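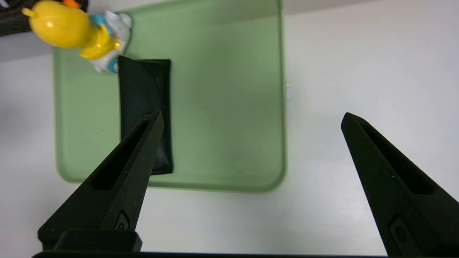 Green tray, black pouch, one bird of some kind.

Sorters Wanted, Two Afternoons in June

Skasthorpe is looking for 10 people who can put small things into baskets and hold strong opinions about it. You decide what goes where. We write it down.
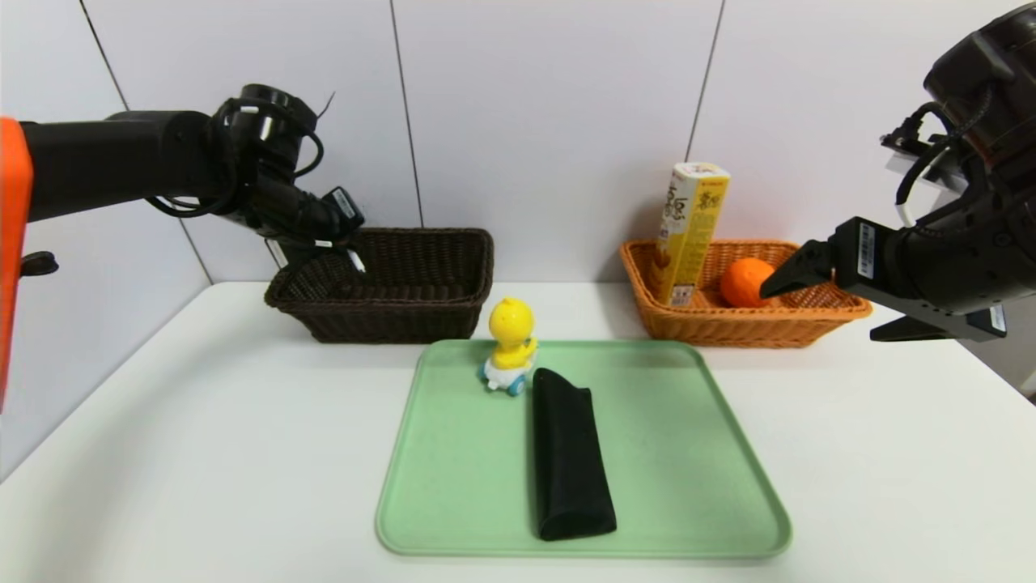 Both baskets, with the orange and the snack box in the lighter one.

Sessions last two hours, with a break after the first. No experience needed, though if you alphabetize your spices, please say so up front.
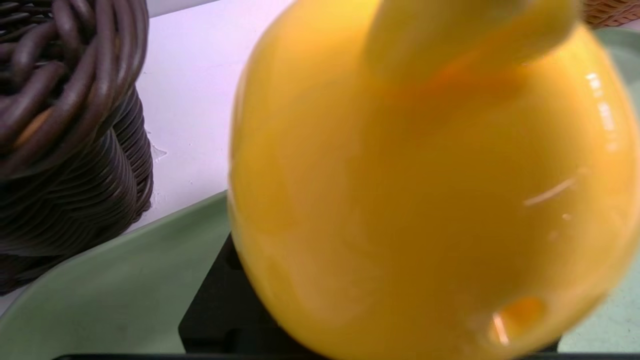 Pay is $11 an hour plus coffee, which Jonine makes and we all drink politely.
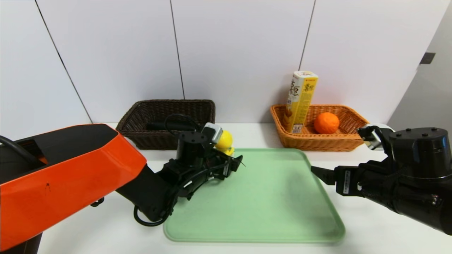 The white table, tray in the middle.

To apply, write to Josiane Pons at the Ultberg office and list the last 5 things you put away.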